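Unit 4: Daylight in Small Rooms
Course handout, Introduction to Home Interiors

In the last unit we spoke about lamps and wiring. Now we go to the light which costs nothing. Please read this handout before class and bring a tape measure.

Daylight comes into a room in two ways. Direct sun makes strong shadows and changes colour during the day. Sky light is softer and arrives from a wide part of the sky. In Australia and New Zealand a north window receives the most direct sun, and students who use European books must remember to turn the advice around.

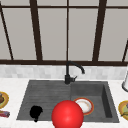
The height of the glass matters more than many beginners think. A high window sends light deeper into the room than a low window of the same area. For our first calculation we take the glass area, divide it by the floor area and write the result as a percentage. Do this for every room in the Fokport plan. Measure only the glass and leave out the frame, otherwise your number will be too favourable.

The colour of the walls comes next. On the Kandpal paint card used in this course, the palest grey has a reflectance of 74 and the dark olive has 30. A higher number means that more light returns to the room. A grey wall can look blue in the morning, so paint a sample board and move it to different places before you decide. 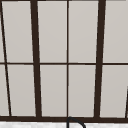
Glare is the other side of the problem. It happens when one bright area is beside a much darker one and the eye cannot adapt to both. A light-coloured frame or a thin blind will soften the change. Heavy curtains also work, but you lose the daylight you wanted to keep.

Homework
Complete the table for the Fokport plan (worth 40 marks).
Choose one room in your own home and draw where the sun falls at nine, at noon and at three.
Read the chapter on shading in the course reader, from page 149.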